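Open day at the Urness paper mill

I went to the Urness mill open day in January with Saranya Ramasamy and her brother Nithin, who both belong to the same bookbinding class as me. The mill makes cotton and mixed-fibre papers for printmakers and binders, and it opens to the public twice a year. Tickets were free but had to be booked. We were put in the 10 o'clock group with 16 other people.

Getting there

The bus from Grenent stops at the bottom of the lane and it is a fifteen-minute walk up from there. The path was muddy in places. There is a small car park behind the drying loft, but it was full by the time we arrived and drivers were being sent back to the village hall.

Coffee and tea were laid on in the packing room. We signed in, were given ear plugs and were asked to leave large bags on the shelves by the door.

The beater room

Our guide was Sumathi Unnithan, who has worked at Urness for most of her career and now runs the beating side. The cotton arrives as linters in pressed sheets. These are broken up in water and then go into the beater, where a heavy roll turns against a metal plate. A long beat gives a hard, crisp sheet and a short one gives something softer that takes up more water. She passed round two samples from the same bale, and they could have been different materials.

The beater was switched on for a few minutes. It is loud, and the floor shakes. Nithin asked about the water, and we were told it comes from a borehole on the site and is filtered before use. Most of it goes round again.

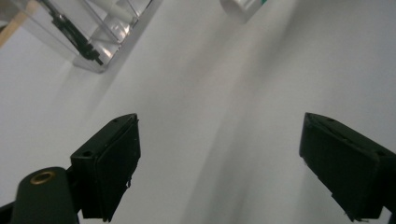

Sheet forming

The vat room is warmer and much quieter. Haiyan Guo made several sheets while we watched. The mould goes in at a steep angle, comes up level, and is given a short shake in both directions before the water has drained. She said the shake is the part that takes longest to learn. If it comes too late, the fibres have already settled and you only disturb them.

Visitors could try with a small mould. Mine had a thick corner and a hole where I had let a drip fall on it. Saranya's was very even, and she was asked whether she had done it before (she had, at college). The sheets were pressed between felts and we were told they would be posted on to us once dry. Mine has not come yet.

On a good day one person at the vat can make 300 sheets. The small cylinder machine next door makes 1,000 in a morning, though we only saw it standing still, as it was being cleaned.

Sizing and drying

After pressing, the sheets are hung in the loft in groups called spurs. The shutters along both walls are opened or closed by hand depending on the weather. Once dry, the paper is left to rest before it is sized. The mill used gelatine for everything until fairly recently and now uses it only for the Murthy range, which is meant for watercolour.

The finishing room is where each sheet is checked on both sides for specks, knots and thin places.
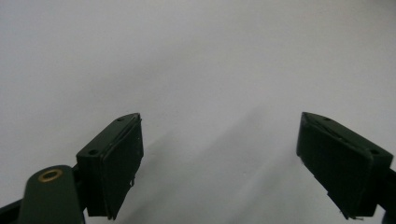 Anything with a small fault is sold as seconds, and the rest of the rejects go back to the beater. Mafalda Moreira, who looks after orders, explained how the grades are marked. I had always thought seconds were torn or creased, but most of the ones she showed us had a single dark fibre that I would have missed.

The shop

The shop is one room beside the office. Seconds are sold by weight and were going quickly. I bought a bundle of mixed whites and five sheets of Prider, a thin, strong paper that the class uses for repairing folds. It is cheaper there than by post. Cards were accepted, though the machine was slow and the queue went out of the door.

The tour took an hour and a half, a bit longer than advertised. There are stairs up to the loft and no lift, so anyone who cannot manage steps should ring beforehand and ask for the ground floor visit. The next open day is in the summer, and booking is through the mill office.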